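**Sunday, December, student project notebook — towel task, second session**

Present: Mahsa, Kourosh, me (Omid). Niloufar joined after lunch.

Goal for the day was to get the towel set finished before we send anything to Yasaman for the Narken training run. We had 24 usable takes from last time and the plan says 200, so a long way to go.

- Battery on the laptop died at take 3. Lost that one. Charger now lives in the Tramero bag.
- Changed the start pose so the gripper begins open. Old notes say closed, ignore them.
- File numbering jumps to 711 after the restart. Kourosh will fix it in the script — don't rename by hand.
- Towel bunches up when pinched near the middle. Corner first seems better, but I want more takes before I write that into the instructions.
- Markers on both wrists need to face up at the start of each take. Mahsa is adding it to the checklist.

Still open: do we keep takes where the towel gets regrasped? Niloufar says keep and label them. I would drop them for the first run and compare later. Ask Yasaman.

Next session: same table, same lights, bring the second towel and more tape.

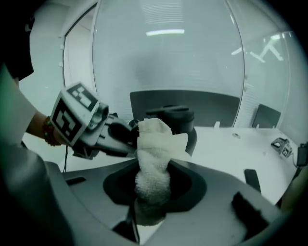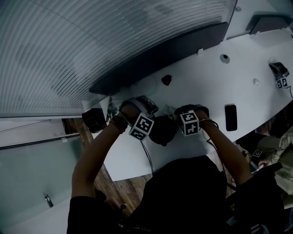

*Work at the white table. First picture: towel in the gripper. Second: wrist markers on, both hands at the table.*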